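Speaker notes: What to do with the box of old electronics
Rasa Kuusk, office services

Slide 1. Title
Say hello, say who I am. Mention that the talk is short and that questions go at the end. Handouts are by the door.

Slide 2. Where it comes from
Ask who has a drawer of old chargers at home. Wait for hands.
Most of our scrap is small. Bits of wire, plastic covers, parts from things that were taken apart and never put back together. It doesn't look like much, so it goes into whatever carton is nearby and stays there. When we cleared the Tesow rooms in December we had 9 cartons. None of them had a label. 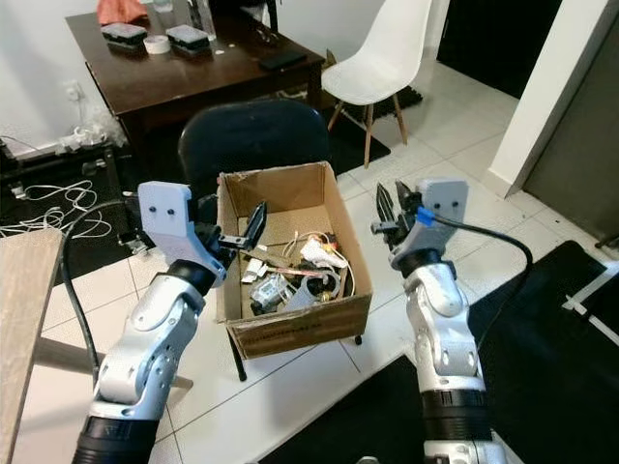
An open carton on a chair is a halfway place. It has to be moved before anyone can sit down, and each time it's moved it picks up something else. Pick one spot on the floor or a low shelf and write "scrap electronics" on the side of the carton.

Slide 3. Sorting
Three piles are enough: wires, plain plastic, anything with a circuit in it.
Wires: coil each one and tape it. Tangled wire takes up twice the room.
Plain plastic: check whether it's a cover for something still in use. Ask Algirdas Bite before throwing out any covers.
Circuits: these never go in the regular trash. Same for batteries, which get their own tub with a lid.

Slide 4. Weights
Pickup from Cata takes up to 500 pounds at a time. Last year we sent 2444 pounds in all. Say that 1000 of that was cable. (People always guess monitors.)

Slide 5. Who to call
Dace Luik books the pickups, extension is on the slide. Close the carton before you call her. If the rims are crushed and the flaps won't meet, move everything to a new one.
Kęstutis Uibo has the key to the storage room until 4 p.m.

Skip slide 6 if we're running over. Leave slide 5 up during questions.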